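Subject: Re: [tedgate-users] Swapping layouts and the numeric keypad
Date: 24th October
List: tedgate-users

On the tedgate-users list, an earlier poster wrote:

> I keep the books for a small parts supplier and we moved to Tedgate
> in February. Our old program let me type amounts on the keypad and
> press the plus key to go to the next line. In Tedgate the plus key
> just types a plus. I also need to switch between the US layout and
> the Spanish one for customer names, and every time I switch, the
> decimal key on the keypad turns into a comma. Then the import
> rejects the whole batch. Is there a setting for this or do I have
> to fix each line by hand?

There is a setting for both, but they are in different places and the manual only covers one of them. I do invoice entry at Studholm and went through the same thing when we changed over. Our batches run to 600 lines, so fixing them by hand was out of the question.

I'll take the plus key first.

1. Close any open batch. The key settings are read when a batch is opened, and a change made in the middle of one does nothing until you reopen it.

2. Go to Preferences, then Entry, then Keys. You want the list called "Keypad actions". Don't use the one called "Shortcuts". Tedgate treats the plus on the keypad and the plus in the main block as two separate keys, and only the first list knows the difference. If your keyboard has no separate keypad, the list is grayed out. 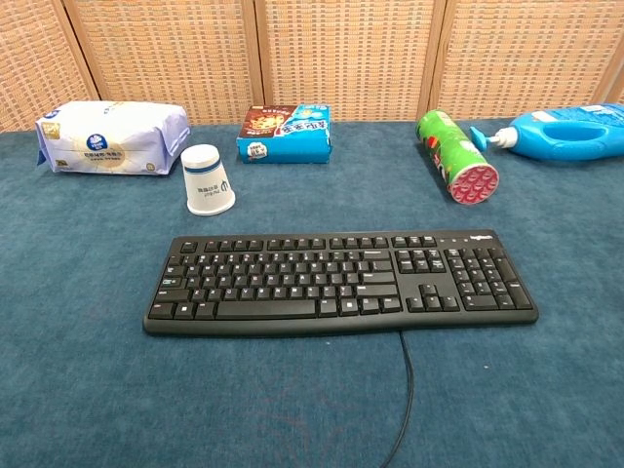

3. Find "Keypad plus" and change it from "Type character" to "Next line". Leave "Keypad minus" alone if you ever enter credits. I changed both on my first try and then could not enter a negative amount.

4. Save, reopen the batch, and try it on two or three lines before you do real work.

The decimal key is a separate problem and it comes from the operating system. When you switch to the Spanish layout, the system tells every program that the keypad decimal is a comma. Tedgate believes it. The Gumede import filter, which is what you are using if you came over with a supplier ledger, accepts only a period and stops at the first line that has something else. The error it gives is number 101, "bad field", with no line number.

You can deal with this in one of two ways. The first is under Preferences, Import, Number format. Tick "Accept either separator". It works, but it also accepts a comma as a thousands mark, so 1,250 may come in as one and a quarter. We had that happen on a freight invoice and did not catch it until the statement went out. I would leave that box off.

The second way is what I use now. Set Tedgate to hold its own decimal character, under Preferences, Entry, Amounts, "Fixed decimal". Put a period in the box. After that you can switch layouts as often as you like for the names and the amount column ignores it. You need version 85 or later. Earlier ones show the box but don't save what you put in it.

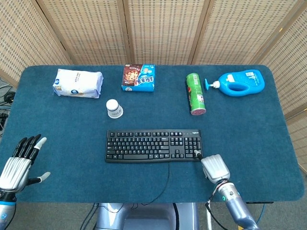 Tuline, the add-on many of us use for customer names, has its own layout switch, and you should turn that off if you use the one in the system. With both on, they sometimes disagree, and you get an accented letter where you wanted a semicolon. It helps to remember that neither switch changes what is printed on the keys. A plain black keyboard like the one set in front of the snack can and the pump bottle goes on showing the same legends whichever layout is active. I put a small sticker next to the keys I use most for Spanish, mainly the n with the tilde and the opening question mark, and left the rest alone.

For the batch you already have, don't retype it. Export it as plain text, replace the commas in the amount column only, and import it again under a new batch name. Be sure you limit the replace to that column, as customer names often have a comma in them too. Keep the old batch until the totals match.

If the plus key still types a plus after all this, post your version number and which keypad list you changed. There was a report last year that the setting gets lost when the preferences file is on a network drive. I have not seen that here, but our preferences are all stored locally.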